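Ellano Parts Store: Progress Report to Betico
2nd October
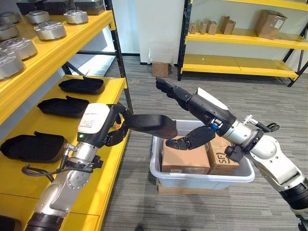
Storage area, yellow and black racking, with a black molded tray at the rim of the gray bin.

Work on the parts store has continued since our July report. The first phase, covering the racking and the floor area between the racks, is finished. Sorting is still under way.

Racking. The old shelves from the Grasso unit have gone to scrap. Their replacements were paid for from the equipment line of the grant and came in under the quote. Shelf labels are on order from Deledeck and are now expected two weeks late.

Sorting. Molded trays and shells used to be kept in mixed cartons. They now go into large plastic bins first and are checked before shelving. To date 316 pieces have been checked and entered in the stock list. Nearly 70 were cracked or had no matching part and have been set aside for recycling.

Spending. We have not drawn on the contingency. The late labels do not change the total.

Still to do:
Finish checking the remaining 4 bins
Fit the shelf labels
Move the stock list to the shared drive
Agree with Betico on what happens to the unmatched parts

We would like a decision on the last item before the next payment is released, as it affects how much shelf space we keep free.

Assunta Ruggiero
Stores and Facilities, Ellano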